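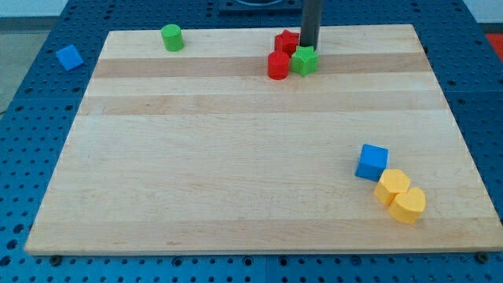

1/ The maple board, a thread

I needed one flat surface for the toy block project. One. I now have opinions about glue lines.

2/ It's maple, glued up in strips, pale cream with a couple of darker tan bands running across it toward the back. The listing from Cullar said "uniform tone." The listing from Cullar says a lot of things.

3/ Two companies wanted the job. Kuvside quoted me 138 dollars. Lefèvre quoted 589 and used the word "heirloom" twice. It's going to hold a plastic star.

4/ The blue table underneath is full of holes, in very tidy rows. Great if you like bolting things down. Less great if you own small round parts and have a sense of optimism. Hence the board.

5/ Someone asked about the specks near the front edge. They're small, they're darker than the rest, and I have decided they are character. I was at peace with this by August.

6/ Blocks so far: a red star, a red cylinder, and I'm not done. The star stands up on its own, five points and all — more than I can say for the first three I cut.

7/ Finish is two coats of oil, 65 minutes between them according to the tin. I gave it 65 minutes and then a night, having met tins before.

8/ Bralovlow has a walnut one in the same size. I looked at it for a long time. I closed the tab. I have opened the tab again.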